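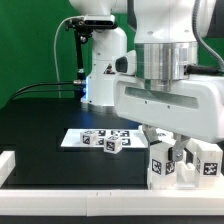
Trarkik: a block set for building and taking apart again

Project report, second year, Eltlow workshop module

What I wanted to make

My project started with a box of toy bricks I had as a child, and how annoying it was to find the right one once they were all in a heap. I wanted a set of plain white blocks that you could pile up in any order and still tell apart afterwards, whichever way they landed. The name Trarkik doesn't mean anything, I just liked the sound of it and it fitted on the lid!

The shapes

In the end I went with two shapes, a cube and a U-shaped block with a notch in the top. My sketchbook has all sorts in it (wedges, an arch, a sort of staircase thing I was very fond of) but my tutor asked me what each one was for and I couldn't really say. The U stayed because it makes people think a bit. You can sit something in the notch, or turn it over and use it as a bridge, and it spoils the neat rows that everybody builds when they only have cubes.

The patterns

The cubes carry black square patterns on white, the kind a computer can read. I did try coloured dots first, and a paper mock-up with numbers on, but a six and a nine are the same thing when the cube is upside down, and I felt quite silly about that. The square patterns don't have that problem. There were 576 to pick from in the list I used and I spent far too long going through them looking for ones that looked nothing like each other. Side by side on the screen they all seemed different. Printed small, a few were close enough to fool me, so I swapped those.

I kept a white margin round every pattern. On my first print I left it off to make the black part bigger, and the reader just gave up.

Trying it out

I tested the set on people from my course in the Mirani building, usually at lunch. They had to build whatever they liked, knock it down and put everything back in the order on the card. The slowest round took 25 minutes, mostly spent chatting, so I don't think it tells us much. The thing I did learn is that a heap hides more faces than I expected, which is why I'm glad I stopped at putting a pattern on one face only very early on and moved to more than one.

Storage

I wanted a tray too, and ordered a length of strip 305 mm long from Palterano. It came out slightly too short for the row I had planned and I had to redraw the whole tray, lid included. Measure the blocks after they're made, not from the drawing.

What I would change

The U blocks need more thought. I'd like to try a deeper notch, and one wide enough to take a cube turned on its corner. I would also start the instruction card much sooner, as mine was written the night before hand-in and step four still refers to the staircase.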